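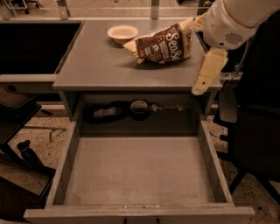
図4-1 頭部カメラの視野。机の引き出しを開き、右腕のグリッパで菓子袋の端を把持した状態

4. グリッパの比較試験

本章では、Suvatowアームに2種類のグリッパ(Ravn、Nutia)を付け替え、同じ手順で把持性能を比較する方法を説明します。アームの据え付けと原点復帰は第2章、頭部カメラの校正は第3章を参照してください。図4-1は袋物試験で袋の端をつまんだときの視野です。

4.1 試験前の確認

次の条件がそろっていることを確認してから開始します。

・アームの原点復帰が完了し、操作画面の状態表示が「待機」になっている。
・非常停止スイッチが操作者の手の届く位置にある。
・頭部カメラの校正値が読み込まれている。校正値が古い場合は画面右上に「要再校正」と表示されます。
・比較するグリッパの両方について、指先の摩耗点検が済んでいる。
・引き出し付きの机が、アームの可動範囲内に置かれている。

注意
机の周囲に椅子などの可動物がある場合は、肘の最大旋回範囲の外に出してください。頭部カメラの視野に入っていなくても、肘が接触することがあります。

4.2 対象物の準備

比較試験では、性質の異なる対象物を使います。本書の手順では次の区分で記録します。

区分A 袋物:薄く、つかむと形が変わるもの。菓子袋など。
区分B 器物:硬く、縁のあるもの。小型のボウルなど。
区分C 棒状物:細長く、転がりやすいもの。

対象物は、未使用のものでも使用済みのものでもかまいませんが、Ravnの試験とNutiaの試験で同じ個体を使用してください。袋物は把持を繰り返すとしわが増え、つまみやすさが変わります。38回を超えて使用した袋は交換し、交換した時点を記録に残します。交換後の1回目は集計から除外します。

補足
図4-1では、天板にSeaSnaxの袋と白い小型ボウルを置いています。印刷面の大きい袋は画像上で輪郭と文字の区別がつきにくい場合があります。検出枠が文字の部分だけを囲むときは、4.7の表示を参照してください。

4.3 グリッパの取り付け

1. 操作画面で「保守」→「工具交換」を選びます。アームが交換姿勢に移動します。
2. 状態表示が「交換可」に変わったことを確認し、手首部の電源を切ります。
3. 手首の固定リングを反時計回りに回し、装着中のグリッパを外します。
4. 取り付けるグリッパの位置決めピンを手首側の穴に合わせ、隙間がなくなるまで押し込みます。
5. 固定リングを時計回りに、止まるまで回します。工具は使用しません。
6. 手首部の電源を入れ、機種名が自動認識されることを確認します。
7. 「指の原点合わせ」を実行します。指が全閉、全開の順に動作します。

注意
手順7の実行中は指の間に手を入れないでください。原点合わせでは把持力の制限が働きません。

認識された機種名が実物と異なる場合は、手順2に戻ってコネクタを点検します。機種名を手動で書き換えて試験を続けると、指先の座標がずれ、天板に接触するおそれがあります。

4.4 初期設定

機種ごとの初期値は次のとおりです。設定値は試験番号とともに保存されます。

Ravn
把持力の上限:25 N
接近速度:低速
指先の補正:なし

Nutia
把持力の上限:25 N
接近速度:低速
指先の補正:あり(装着時に自動で読み込み)

把持力の上限は両機種で同じ値にそろえてあります。どちらか一方だけを変更した記録は、比較集計の対象になりません。変更が必要な場合は両機種とも変更し、新しい試験番号を発行してください。

4.5 袋物の把持試験

1. 引き出しを手前に止まるまで開き、底面に物が残っていないことを確認します。前板の内側にたまった細かいくずは試験に影響しませんが、区分Cの試験に移る前に取り除いてください。
2. 袋を天板に置きます。端が天板の縁から張り出さないようにします。
3. 操作画面で「比較試験」→「区分A」を選び、対象の枠が袋全体を囲んでいることを確認します。
4. 「接近」を押します。グリッパが袋の端の上方で停止します。
5. 画像上で指先と袋の位置関係を確認します。アームの影が袋に重なり輪郭が欠ける場合は、照明の位置を変えて手順3からやり直します。
6. 「把持」を押します。指が閉じ、接触を検知した位置で停止します。
7. 「保持」を押し、持ち上げてから5秒間待ちます。
8. 「移送」を押します。袋が引き出しの上方に運ばれ、降下後に指が開きます。
9. 結果を「成功」「滑り」「落下」「未把持」から選び、「記録」を押します。

手順6で袋の端だけが持ち上がり、残りが天板に接している状態は正常です。この時点では判定を行わず、手順7の終了後に判定します。

1組の試験は48回です。途中で中断した場合、同じ日のうちであれば続きから再開できます。翌日以降は最初からやり直してください。

4.6 器物の把持試験

基本の流れは4.5と同じです。次の点だけが異なります。

1. ボウルは開口部を上に向けて置き、中を空にします。
2. 操作画面で「区分B」を選びます。
3. 把持方式を「縁つまみ」に設定します。一方の指がボウルの内側、もう一方が外側に入ります。
4. 「接近」後に、内側の指がボウルの底に触れていないことを画像で確認します。触れている場合は、接近高さを1段階上げます。

注意
縁の厚いボウルでは、指の開き幅が不足して外側の指が縁に乗り上げることがあります。その場合は「中止」を押してください。「把持」を続行すると過負荷で停止し、再度の原点合わせが必要になります。

袋とボウルを同時に天板へ置いてもかまいません。ただし、接近経路の下に対象外の物が入らないように配置します。袋が右腕側、ボウルが奥の左寄りにある配置では、右腕から袋への経路がボウルの上を通りません。

4.7 画面表示と対処

「対象が分割されています」
一つの袋が複数の物として検出されています。枠を手動で選び直すか、袋の向きを変えてください。

「対象が遮られています」
グリッパ本体が対象を隠しています。アームを一度退避させ、画像を更新します。把持中にこの表示が出た場合は、そのまま続行できます。

「背景物を検出」
天板の下の空間など、作業面以外にある物が候補に入っています。作業面の範囲を天板と引き出しの内側に限定します。天板下に収納物があっても、範囲設定が正しければ取り出す必要はありません。

「指先位置の不一致」
画像上の指先と計算上の指先がずれています。4.3の手順7を再実行します。解消しない場合は、第3章の校正を行ってください。

4.8 記録の保存と比較

1. 両機種の試験が終わったら、「集計」を開きます。
2. 試験番号を機種ごとに一つずつ選びます。
3. 区分ごとの成功数と、滑りが生じた時点の把持力を表示します。
4. 「書き出し」を押して保存先を指定します。

画像を含む記録の容量は、1組につき約600 MBです。空き容量が不足していると、画像のない記録だけが保存されます。保存後に画像を追加することはできません。

集計結果の解釈については、Bostholmの保守窓口では個別の判定を行っていません。区分Aで「滑り」が続く場合は、指先パッドの交換手順(6.2)を先に実施し、同じ設定で再試験してください。

4.9 試験の終了

1. 指に対象物が残っていないことを確認します。
2. 「退避」を押し、アームが机から離れるまで待ちます。
3. 引き出しを手で閉めます。アームが停止するまでは触れないでください。
4. 「待機」表示を確認し、主電源を切ります。

グリッパは装着したままで保管できます。長期間使用しない場合は取り外し、指を半開の状態にして付属のケースに収めます。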